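Cloth and Fittings Bulletin

Shade banding in hung cloth: inspection, folding and rehanging
Tudur Rosser, with notes from Heledd Lloyd

Members continue to send in pieces of plain dyed cloth with the complaint that the dye has gone off in stripes. In most of the pieces received since March the dye is sound. The stripes are relief in the cloth: old fold lines, tension lines running down from the fixings, or shallow pleats that set while the cloth was in storage. A smaller number are true fading. The two faults look alike from the floor and are treated differently, so they should be separated before anything is washed, steamed or sent back to the supplier.

Relief banding follows the light. Move the lamp to the other side of the cloth and the dark side of each band changes over. A faded band stays where it is under any lamp position and can still be seen with the cloth laid flat on a table under even light. Where both faults are present, flatten a section first and record what remains.

Mid-tone greens and blue-greens give the most trouble. On a very dark cloth the shadow side of a fold is lost in the base colour, and on a white cloth most people read the shadow as shadow. Between those two the eye tends to take a gradual change in brightness for a change in colour. Purchasers have rejected whole rolls on this basis.

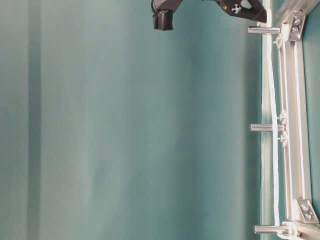 Cloth and Fittings Bulletin | Issue 15 | Page 6

Inspection before taking down

Record the cloth while it is still hung. Note the face side, the direction of the warp, the type of fixing and the distance from each side edge to any band that can be seen. A paper sketch is enough. Photographs are useful for position but poor for colour, and two cameras will seldom agree on a blue-green. If colour matters, clip an offcut from the same roll to the hem and judge against that.

Heledd Lloyd suggests the following order, which she has used on the Closter hall cloths for several seasons.

First, turn off the lamp nearest the cloth and look again. Bands that vanish are relief.

Second, put the back of the hand behind the band and push forward gently. A fold line will flatten or move. A seam will not, and will be felt as a ridge.

Third, check the fixings above the band. A tight tie or a clip set a little high will draw a line down the cloth well past the point where one would expect it to die out.

Fourth, check the back. Light fading is normally weaker on the reverse. Dye migration from damp is often the same on both sides and has a hard edge.

Spacing of fixings

The Weklow store used to hang its wide cloths from fixings at 2 m centres, a spacing inherited from an older and much heavier material. With the lighter cloth the top edge sagged between fixings, and every fixing produced a diagonal pull. Closing up the spacing removed the pulls but introduced small, regular vertical ripples when the fixings were not level with each other. The present practice is to hang the two ends first, then the centre, and to divide each remaining length in half until all fixings are taken up. Working from one end to the other pushes any surplus along the rail, where it collects as one deep fold near the last fixing.
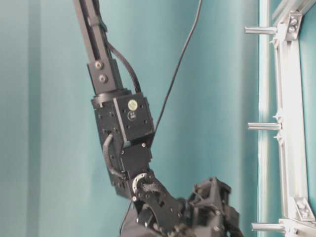 Teal-blue cloth with soft vertical folds and slight banding.

Decide early whether the cloth is to be flat or full. Cloth hung with deliberate fullness has regular folds that are accepted as part of the appearance. Cloth hung nearly flat has a handful of shallow ones that look like faults. The middle condition, with slightly more width than the rail can take up, is the worst of the three and the most common. Either find a longer rail or turn the surplus back behind the side edge and pin it.

Bottom weight

Weight in the hem pulls out horizontal creases and does very little for vertical ones. It can make vertical lines worse if the weight is in short pieces, as each gap between pieces becomes a hinge. Continuous chain is better. Pritchard, who looks after the Trerkamia cloths, has moved to a loose chain in a separate sleeve, tacked to the hem at intervals, so that it can be withdrawn before washing. The sleeve should be cut from the same cloth and washed first. A sleeve that shrinks after fitting will gather the hem and send a ripple up the full height.

Leave weights off altogether for the first night. The cloth should drop under its own mass before the hem is loaded, particularly if it has been folded for a long period.

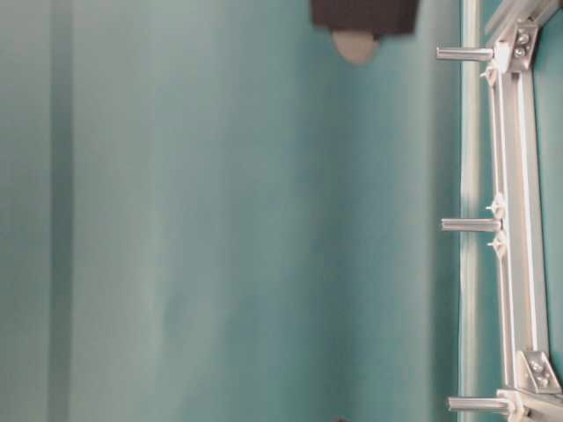
Steaming comes after that first night and not before it. Work from the top down, on the back of the cloth, with the head of the steamer moving at a constant rate and the free hand holding light tension on the hem side. Do not press the head against the face. Some finishes take a shine from contact, and a shined patch will show as a pale mark under side light for the rest of the cloth's life. Synthetic cloths should be tested at the hem, as a few of the older ones shrink locally under steam and produce a pucker that cannot be taken out.

Where steam is not permitted, a fine mist of clean water on the reverse will relax most storage folds in natural fibre. Check the flame-retardant treatment first. Many are water soluble, and a cloth that has been misted repeatedly may need to be tested again before public use.

Fading

True fading is a matter of exposure. The store log at Weklow has one green cloth with more than 2000 lamp hours and no shift that can be seen against its offcut, and another from a different roll that changed visibly in a single summer beside a north window. The lamps were of little consequence in either case. Daylight did the damage, and it did it in vertical strips because the cloth had been left partly gathered, with the outer faces of the folds exposed and the inner ones protected.

A cloth faded in this way cannot be evened by washing. It can be hung gathered, with the folds in their old positions, or reversed if the back is presentable. Overdyeing to a darker shade has been tried and the strips generally come back through.

Folding and storage

Rolling on a tube is preferred for any cloth to be hung flat. The tube should be longer than the cloth is wide and covered with clean calico. Roll with the face outward, so that any wrinkling forms on the back.

If folding cannot be avoided, fold across the height first and leave the last folds soft, with a length of rolled tissue or scrap cloth in each. Put the fold lines in a different place each time and mark the bag with the scheme used. Do not stack bags on top of one another for the off season. The lowest cloth in the stack is always the one sent in with stripes.
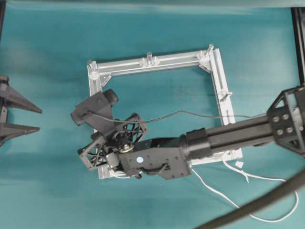 Labelling

Each bag should carry the finished width and drop, the fibre, the treatment and its test month, the face side, and the roll number if known. Cloths from different rolls should not be hung side by side even where the colour name is the same. Roll numbers are printed on the selvedge and are usually cut off in making up, so copy them down before the first cut.

Sew the label to the top corner on the back, at the left as seen from behind. Iron-on labels stiffen a small area and leave a shallow dent in the drape beneath them.

Members with cloths to be examined should send an offcut and the sketch ahead of the piece itself. Offcuts go to Heledd Lloyd at the Weklow store. Please do not send them folded inside an envelope; wrap them around a card tube.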